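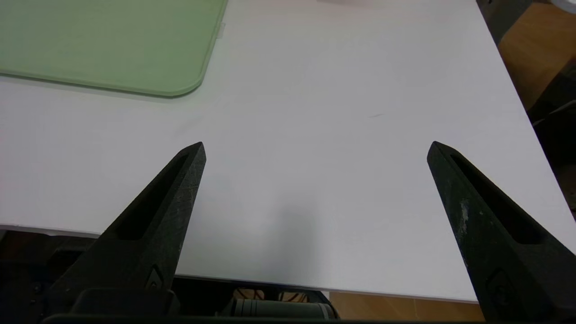 TICKET 40: Green mat keeps ending up out of reach on the packing table

Home | Tickets | Guides | Rota | Contact
Search tickets Go
Opened by Dalia Naciri, packing room, Kikley site, July

Hello all, and thank you for being so patient with us up here. I'm writing this one out in full so the evening crew can follow it too.

The trouble is with the arm on the Hinano table. It goes to the middle, opens its fingers, waits, and then the panel says "no item" and the whole line stops. The green mat is up at the far left, well away from where the fingers are pointing, so there is nothing between them to pick up. The afternoon team had 2 of these stops before the tea break, and each one means somebody walking over from labelling to clear it.

What we have tried so far:

09:15 – Restarted from the panel. Same stop on the next run.

09:40 – Ran the open and close test at 30 per cent speed, then at 100. Both passed.

10:20 – Wiped the fingers with a dry cloth. The right one has whitish scuffs down its inner face and looks a good deal more worn than the left. The marks did not shift. Could Faveck tell us whether that matters, or whether it is only looks?

11:05 – Moved the mat to the taught spot by hand. Forty picks with no stop, which cheered everybody up no end!

So I think we have our answer, and it's a people question as much as a machine one. When we packed by hand, we all slid the mat to wherever suited our own arms, and I still do it without thinking. The arm can't lean over and fetch it as we did. Some of the longer-serving packers feel a bit told off by the panel – I would like us to be kind about that while the new habit settles in.

Requests:
– Tape corners on the table to show where the mat goes.
– A gentler message on the panel, perhaps "please check the mat".
– Five minutes at handover to go through it together.

Reply from Zacharias support, 14:10
Thanks, Dalia, very clear. Tape is fine, but please use matt tape. We'll change the message tonight and ask Faveck about the right finger. Leaving this open until they answer.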